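Serviced Apartments Should Be Designed as Apartments First

Tanvir Majumder
5 February 2019

A growing share of mid-rise residential schemes change use before they are finished. The slab is poured, the risers are fixed, and then the funding model shifts from sale to short stay. I have worked on both sides of that change, as a services engineer and later as a design manager, and I think the industry draws the wrong lesson from it. The usual view is that short-stay units should be planned from the start as hotel rooms with a kitchenette. My view is that they should be planned as apartments and then fitted out for guests.

The case against me is mostly about yield. A hotel floor plate is shallow and regular. The bathrooms sit back to back against the corridor, and the riser pitch matches the room pitch. An apartment plate is deeper, the units vary in size, and the wet areas land where the unit plan puts them. On the same site a hotel layout will nearly always produce more keys. Developers see that number early, often before an engineer is appointed, and it tends to stay on the table.

The number leaves out what happens in year ten. Tundura, a 2220 square meter building on a corner lot, was laid out strictly as a hotel and sold to an operator who wanted longer stays. The rooms had no space for a washer, no floor waste outside the bathroom and an exhaust system sized for toilets only. Adding a cooktop to each room meant a new exhaust path, and the ceiling void had no room for one. The operator paid for bulkheads through the corridors. The finished corridor height is now at the legal minimum and it feels like it.

Storage is the other omission. A hotel room is planned around a suitcase and a stay of two nights. A guest who stays five weeks brings or buys the small goods of a household, and these end up in boxes on the bed or the floor, whichever is clear. A closet 800 mm wide, with half of it given over to the safe and the ironing board, does not deal with this.

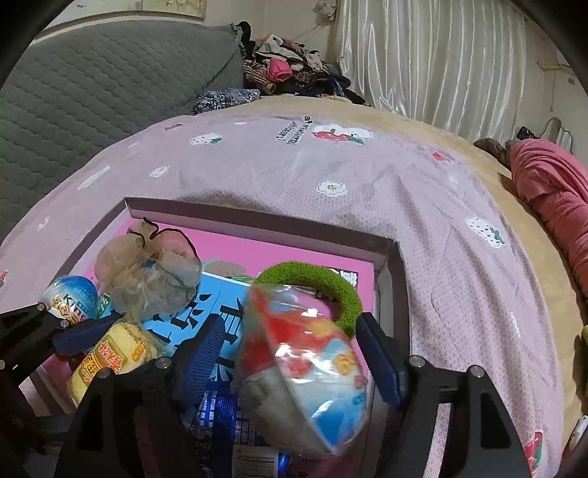 What the structure has to allow

Most of the cost of future change is set by the slab. Post-tensioned floors are economical and I specify them often, but every later penetration has to be scanned and checked against the tendon layout. If the designer leaves a zone free of tendons beside each riser, the next owner can core through it without a long argument. On the Nosport project we left a strip 200 mm wide along each riser wall. The structural engineer, to his credit, marked it on the permanent drawings and not only on the shop drawings.

Party walls matter as much. Apartment standards for sound are stricter than what many operators will accept for a hotel, and the gap is hard to close later. A wall can be upgraded with a second layer of board, at a loss of floor area. The junction between the wall and the facade usually cannot be upgraded at all without taking the facade panel off.

What the services have to allow

Separate metering should go in on day one, even if the operator intends to pay one bill. The spare space in the electrical cupboard costs little. Illés, which converted back from short stay to private sale, had a single meter per floor. The retrofit put the cupboards into the fire stair lobby, and the approval for that took longer than the physical work.

Hot water is less clear. Central plant suits a hotel, where the load is heavy and peaks together in the morning. Individual units suit sale. I would still choose central plant, with a valve and a blank spool piece at each apartment so that a meter can be fitted without draining the riser. Others I respect would choose the opposite, and for a small building they may be right.

The approval problem

Planning rules make all of this harder than it should be. In many districts a short-stay permit carries a lower parking rate and a different fire classification, so a building approved for one use is short of something for the other. The Vuvden site was redesigned in November for this reason alone, after the basement had been excavated. The extra parking went into a mechanical stacker — a machine that somebody now has to maintain for the life of the building.

I would like to see permits that accept the stricter of the two standards in each category and then allow either use. The developer would pay somewhat more at the start. Until such a permit exists, design teams can apply the same test themselves at concept stage, and put the cost of it in front of the client while the column grid can still be moved.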